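3.2 Equipment planning and budget

Planning for the second cell at the Womlow site started from the parts list of the first one. We kept a record of every item bought for the first cell, what it was bought for, and whether it was still in use at the end of the trial period. Of the large items, the arm and its controller took most of the money, as expected. The smaller lines were harder to plan. Mounts, cables, spare fingers, table tops and calibration targets were ordered one at a time, often at short notice, and shipping was charged on each order. We therefore treated them as one group in the new budget and gave the group its own ceiling.

Two suppliers were asked to quote for the arm. Skirken offered a package with the controller, wrist camera and mounting plate on one invoice. Agyeman quoted the arm alone at a lower price, with a longer wait for delivery, and left the camera to us. Once the camera, the plate and the labor to fit them were added, the two quotes were close enough that price did not settle the matter. The Skirken package was chosen for its delivery date, which fell in December, before the end of the funding period. 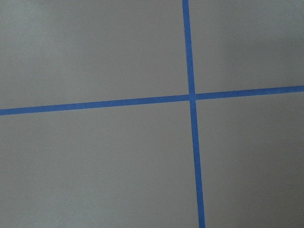
Figure 3. Wrist camera view of the work surface with tape reference marks.

Calibration hardware was the line we cut the most. The first budget included a machined target plate for each cell, at $1000 a plate, along with a storage case and a yearly recheck by the supplier. For the tasks planned here, the arm has to find its place on the table to within 4 mm, and the plate was made for much finer work. We asked whether a cheaper mark would do. Blue painter's tape on a matte gray surface gives strong contrast in even light, and the two strips in Figure 3 have straight, clean edges that can each be fitted with a line. The point where the fitted lines meet serves as the reference. The cross sits a few degrees off the camera's axes, and that angle can be read from the same two lines, so the tape need not be laid square to the view. Tape and a spare table top for both cells were budgeted at about $80.

The tape has costs of its own. It has to be replaced when an edge lifts, and the reference must be measured again each time. We entered this as technician hours in the running budget and left it out of the purchase list. One machined plate was kept in the plan, shared between the 2 cells, for checking the arm after a repair or a move.

Software was budgeted separately. The Polleo license covers one controller per seat, and the seat for the first cell could not be moved to the second while both were running, so a further seat was added.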